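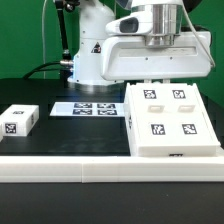
Black tabletop and green backdrop. Photo: Plorkberg

Tuvthorpe, May 15, 2021

Plorkberg to take back empty paint tins at 17 shops

Paint maker Plorkberg will start collecting empty metal tins from customers in July. The service is free and will run at 17 shops, including the firm's own branch in Tuvthorpe.

Tins of any brand will be accepted if they are empty and the paint left inside has dried. Lids should be taken off and handed in separately. Plastic tubs, aerosols and tins still holding liquid paint cannot be taken.
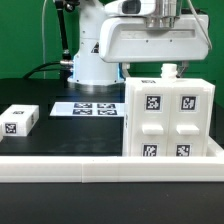
Photo: Marian Oddy

A trial at the Tuvthorpe branch collected 2000 tins in 9 weeks. Most were the five-litre size. Staff there asked for a larger cage and a covered drop-off point, and both will be in place at every shop when the service opens.

Collected tins will go to Salian, which will crush and bale them for steel recycling. Visesari, Plorkberg's haulage partner, will pick them up on its normal delivery rounds, so no extra lorry trips are planned.

Customers may bring up to 5 tins per visit. Trade customers with larger loads should speak to their nearest branch first.

Opening times and a list of shops will be posted in each branch before the start date.

Ends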